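About Derkilik Dining Services

Derkilik Dining Services plans and runs staff and student dining rooms. The company was founded by Wilfredo Padilla as a single lunch counter with 50 seats and a short menu of soups, stews, and rice dishes. It now operates three divisions from one head office and employs 1,379 people in kitchens, dining rooms, and support roles.

Our work is organized as follows. Vundex manages dining rooms in office buildings. Lasine serves schools and colleges, where meal hours are short and lines are long. Siddiqui, our newest division, is responsible for recipes, purchasing, and training on behalf of the other two. Each division has its own director, who reports to Mr. Padilla.

Our Approach to Food

Menus are written for the people who eat with us every working day. A dish that is pleasant once may become tiresome by the third week, and our cooks are asked to keep this in mind. The Siddiqui kitchen maintains a library of 1,363 tested recipes, each recorded with its yield, holding time, and list of allergens. Local kitchen managers choose from the library and may submit dishes of their own for testing. New recipes enter the menu in November, when the winter list begins.
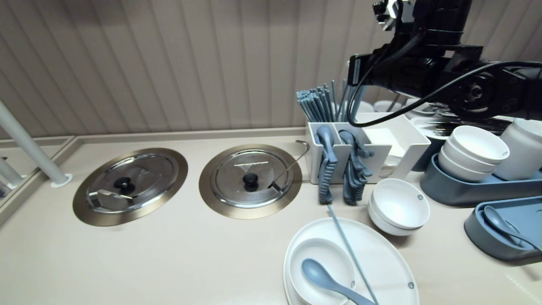
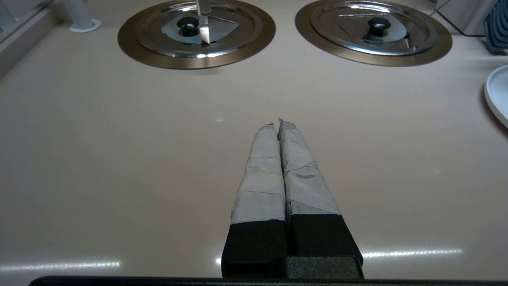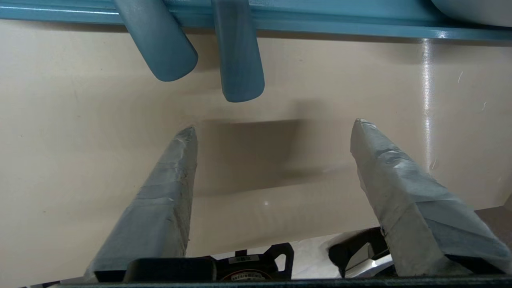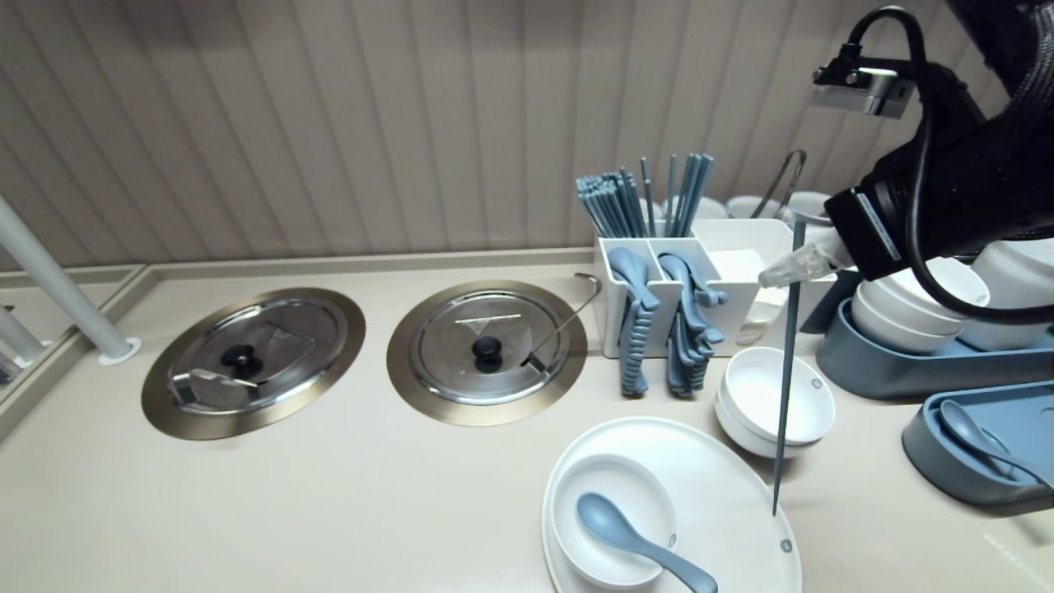
Soup remains the center of the Derkilik menu. At least one meatless soup is offered every day at every location, and stock is made on site wherever the kitchen has room for it. Guests serve themselves in most of our dining rooms. Round wells set flush into the counter, with a domed steel lid on each and a ladle at hand, suit this kind of service well, and our managers may request them when a counter is due for replacement. Portions are not limited at self-service counters, and guests are welcome to return for more within the posted meal hours.

Training and Advancement

All new kitchen employees complete a paid training course before their first shift. The course covers food safety, knife work, allergens, and the proper cooling and reheating of soups. Employees who wish to become cooks may apply for a longer program taught by senior staff. Most of our kitchen managers joined the company in entry-level positions — several of them as dishwashers at the original lunch counter.

Purchasing

Derkilik buys root vegetables, onions, and dried beans under yearly agreements with growers. Fresh greens and herbs are bought weekly by each location. Suppliers are reviewed once a year for quality, delivery record, and working conditions.

Working With Us

Organizations that wish to discuss a new dining room, or the transfer of an existing one, should write to the head office and state the number of daily guests expected and the meal hours required. Inquiries from schools are passed directly to Lasine. Applications for employment are accepted throughout the year.

Page last reviewed 2022-08-16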